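Ouvrir une boîte rigide dont le couvercle colle par l'effet d'air

Forum Celel > Rangement et petites affaires de la maison

Posté par Ravside, le 26/06/2019 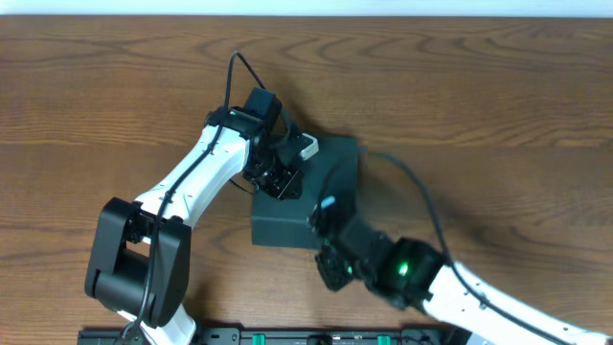 Ma boîte gris foncé : comment enlever le couvercle ?

Bonjour à tous. J'ai depuis le mois de March, pardon, mars, une boîte rectangulaire mate, avec les bords un peu arrondis. Le couvercle descend jusqu'en bas et il est très serré. Quand je tire vers le haut, toute la boîte monte avec. Je ne veux pas utiliser un couteau, car je garde dedans des papiers et je voudrais aussi garder la boîte. Merci d'avance pour votre aide.

Julau
46 messages

Bonjour. Il faut laisser entrer l'air. Tenez le couvercle par 2 coins opposés, levez la boîte de quelques centimètres au-dessus de la table et attendez. Le fond descend lentement par son poids. S'il ne bouge pas, pressez doucement deux côtés opposés, puis recommencez. Mettez un torchon plié dessous, surtout si votre table est en bois.

Filali
1,346 messages

Moi je tape un peu sur le fond et ça vient. Sinon sèche-cheveux, mais je n'ai pas essayé sur ce genre de boîte.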